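A season pass at the Holovko, reviewed

I bought the six-film pass for the Holovko last December, mostly as a gift to myself, and after going to every last screening on it I feel ready to say how it went. Hnat Prokopenko picked the program, a run of small European dramas, and I'd seen only one of them before.
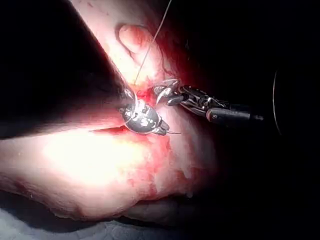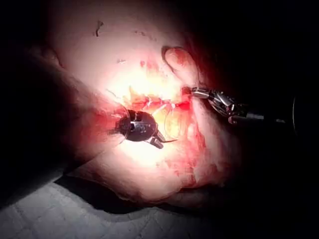 Is the pass worth it if you can't make every date?

Mostly, I'd say. You can swap a missed film for any regular evening show at the Holovko or at its sister house in Hallness, so long as you ask before the season ends. I swapped one and then came to the original anyway, out of plain greed.

The room itself is a treat. It holds 400, the seats have been redone in a soft green cloth, and the sound is warm without making your teeth rattle – I can't say the same for the big place out in Satcombe, where I've taken to sitting with a scarf over my ears! Subtitles were clear and large, even from the back row, and my eyes are not young.

Nadiia Fedoruk gave the introductions, and I loved them. She talks for a few minutes, tells you where the director grew up and what to listen for, and then she sits down and watches with everybody else.

My grumbles are small ones. The booklet that comes with the pass has tiny print, and the café closes before the late show lets out, so bring a snack for the train home.

I've already put my name down for the next season.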